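The long way to teach a robot

2024-08-30

It takes almost two hours for a new operator at Hatden to stop dropping things. After that the work gets quieter. The operator sits with a handle in each hand, moves an arm, and a few metres away a robot arm makes the same move a fraction of a second later. When the task is finished the recording is saved, everything goes back roughly to where it was, and it starts again.

Hatden is a small workshop on the upper floor of an old printing building. It records demonstrations for other companies that want robots to handle ordinary household and shop goods. Its main customer this year is Sirholm, which plans to sell a two-armed unit for sorting and packing returned goods. Since June the workshop has saved 1,143 demonstrations for that job. Each is a complete attempt by a person, start to finish, with the position of every joint stored alongside the video.

The idea behind it is old. Factory robots have been taught by hand for decades, usually by moving the arm to a point, pressing a button and moving it to the next. That suits a car door that arrives in the same spot every time. It doesn't suit a bench with toys, cables and tools on it, where the thing to be picked up may be lying at any angle. For that kind of work the robot needs to see many attempts by someone who can cope with the mess.

Operators at Hatden work in one of two ways. In the first, they take hold of the arm itself and push it through the task while the motors go slack. It is easy to learn, and good for slow jobs such as wiping or pressing a lid shut. The trouble is that the operator's own hands and sleeves end up in the video, and the robot won't have those to look at later.

The second way is remote control, and most of the Sirholm work is done like this. The operator stands back and steers both arms at once. The hard part is the middle of the table, where the grippers come together to pass something across. One has to hold still while the other closes, and there is very little feeling in the handles to say when contact has been made. New people tend to watch the object. The better ones watch the fingertips.

The fingers themselves have changed several times. The current ones have orange ribbed parts, chosen by Hatden after smoother ones let small plastic toys slide out. The goods are nothing special: letter blocks, a marker, a cordless screwdriver, a cup full of small toy pieces.

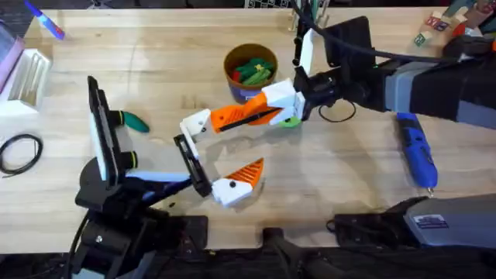
What gets thrown away

A fair share of the recordings never reach the customer. A demonstration is cut if the operator hesitates too long, bumps the table or takes a path that no one would want copied. Small mistakes that are put right are usually kept. If a block slips and the operator goes back for it, the robot has a chance to learn how to go back for it as well.

Deciding what counts as a small mistake takes up a surprising part of the day. Cardoso, the software Hatden uses to review its sessions, flags sudden stops and hard knocks, but a person still watches each flagged attempt. Operators don't review their own.

There is also the question of style. One operator may lift a cup from above and another from the side, and both are fine. When the two are mixed in small numbers, the trained arm can start one and finish with the other, and it closes on air. For a while Hatden asked everyone to use the same grip. It has since dropped the rule for most objects and records more attempts of each kind.

The length of a shift matters too. Sessions run for 32 minutes, followed by a break away from the bench. Longer ones were tried over the winter, and the recordings from the last part of each were slow and full of odd corrections.

Gallelon, a rival outfit, has gone the other way and does much of its training in simulation, with a short round of human demonstrations at the end. It costs less per attempt. Hatden's view is that soft things and loose cables are still hard to simulate well, and that somebody has to move them by hand sooner or later.

Sirholm expects to test its unit in 5 warehouses next year. Until then the bench stays busy. The next batch on the list is zippered pouches, which the operators have already asked to leave for the mornings.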